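实验记录 九月 上午

题目:楼梯踏面灰尘鞋印,静电吸附与明胶提取的先后顺序

先把最高兴的事写在前面:顺序这件事终于有眉目了!之前我们一直按老习惯,灰尘鞋印先上明胶片,提不干净再说。Sidra Memon 上个月在组会上提过一句,说楼梯踏面和平地不一样,前沿那条防滑边会把明胶片顶起来,中间总有一道虚的。当时大家都觉得是手法问题,我也这么想。今天照她的思路倒过来做,先静电膜、后明胶,前掌那一块的花纹清楚得让我在灯底下看了好半天。

样品用的是 Lau 旧楼拆下来的水磨石踏步,共 4 块,编号 L-a 到 L-d。表面先吸尘,再用干布擦,然后撒过筛的室内积灰。灰是从配电间柜顶收的,比标准粉细,也更接近真实楼道的样子。踩印用同一只旧运动鞋,右脚,由 Bit-na Oh 来踩,上楼方向。每块只踩一次,踩完不补。

斜光拍照照旧在最前面,这个顺序没什么可商量的。灯用 Pisari 那盏条形灯,贴着踏面打,从长边和短边各拍一组。短边那组明显好,后跟的磨损缺口一下子就跳出来了。以后楼梯样品就先拍短边,省得来回搬灯。扫描件统一按 400 dpi 存,文件名前面加踏步编号,不要再用拍摄时间命名了(我自己上次找图找到快哭)。
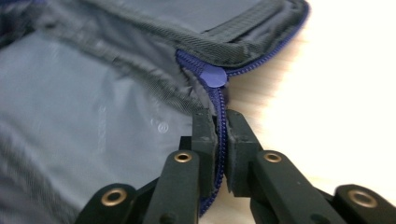
静电膜用 Tunevska 的黑面膜,裁得比踏面略大,前沿多留一截往下包。关键就在这一截。以前我们把膜平铺到边就停,结果边上的膜总是翘,充电以后一吸,灰在翘起的地方糊成一片。这次先用滚轮从里往外把膜赶平,到前沿再顺势压下去,压住以后才通电。L-a 和 L-b 都是这么做的,两张膜揭下来,前掌花纹连着包边那一段都没有断!

L-c 作对照,先明胶后静电。明胶片揭下来第一眼看着也不错,可是拿到斜光下,防滑边内侧果然有一道没贴上的空带,正好横穿前掌的几道人字纹。再补静电膜,空带里的灰是吸上来了,可旁边的灰已经被明胶带走,两张图拼起来才勉强完整。Skimell 里做叠图倒是能对上,就是接缝那里灰度差太多,写报告时要花很多话去解释。上法庭的东西,需要解释的地方越少越好。

L-d 做坏了,我的错。膜还没压牢就开了电,膜自己跳了一下,鞋印变成重影。照片留着,膜也留着,编号照编,在备注栏写“操作失误,不计入比较”。Bit-na 说这张重影其实很适合放进培训材料,因为现场同事常把这种重影当成“踩滑”的痕迹。我觉得她说得太对了。楼梯上的案子,到底是自己踩空还是有外力,鞋印有没有滑动往往是双方律师盯着问的地方。我们自己先弄出一个假滑动来,那可真是帮倒忙。

所以下午临时加了一个小题目:真滑动和膜跳造成的重影,能不能从图上分开?拿 L-d 擦净重新撒灰,Bit-na 扶着栏杆,脚掌落下以后向前蹭一点。斜光照片里,真滑动的灰会往前堆,花纹块的前缘有一道亮边,后缘是拖开的。膜跳的那张没有堆灰,两层花纹的边缘一样锐,只是整体错开。差别比我预想的明显得多,看到的时候我们两个都叫出声了,隔壁还来敲门。

当然只有一组,不能多说。而且有一点要特别记住:这个区别在斜光原位照片上最清楚,光看提取后的膜就难分多了。换句话说,如果现场没有先拍斜光照就直接上膜,后面再想分辨几乎没有依据。这一条我想写进给外勤的提醒里,措辞请 Sidra 帮忙把关,她写这种东西比我简洁。

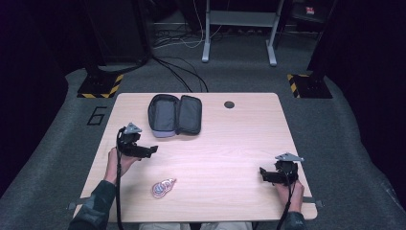 压重也试了一下。滚轮靠手感,每个人力气不同,Bit-na 压得轻,我压得重,比较起来心里总不踏实。临时在滚轮架上挂了 200 克的砝码,只靠自重滚,不另外加力。平面部分没问题,包边那段重量就使不上了,还是得用手。想到的办法是做一个跟踏步前沿弧度一致的小压块,软木包绒布就行,下周找工作间问问有没有边角料。

几处零碎的,趁没忘先记下:

灰的湿度。早上除湿机没开,第一遍撒的灰有点结团,重筛以后才用。以后筛灰之前先看一眼湿度计,读数写在样品卡背面。

黑面膜正反面。戴着手套真的很容易拿反,建议裁好以后在背面角上贴一小条白胶带。L-b 那张差点出事,是 Bit-na 喊住我的。

膜的保存。提完的膜不要叠放,盒里用边条架空,盖上以后标签朝外。上一批有 2 张叠在一起,静电把灰带到了另一张的背面,整组作废,想起来还是心疼。

移交记录。练习样品也按正式检材签,谁取谁签,取出和放回都写。有人觉得麻烦,可是习惯就是这么养出来的,真到了出庭的时候,对方第一个翻的就是这几页。

Sidra 傍晚过来看了结果,第一反应是问我们木楼梯试过没有。没有!木踏面带漆,静电的表现可能完全不同,旧漆裂缝里的灰也会一起被吸上来,干扰花纹。她手里有一段以前模拟现场用剩的木楼梯,答应借给我们。她还建议找没参与踩印的人来看照片,不告诉他哪张是滑动、哪张是重影,看能不能分出来。这个必须做,我们俩已经知道答案,看什么都像。

待办:
软木压块,量踏步前沿弧度。
木踏面预实验,先不撒灰,只看膜会不会带下漆屑。
滑动样品重复,换一双底纹不同的鞋,下楼方向也要踩。
Skimell 叠图模板改一下,把斜光照固定在最底层。
外勤提醒草稿发给 Sidra。

另:Pisari 灯的电源接头有点松,晃一下会闪,拍照时曝光忽明忽暗。已经贴了条子,修好之前请先用备用灯,拍之前对一下色温。

痕迹检验组内部记录 | 补充或更正请写在本页批注栏 | 返回顶部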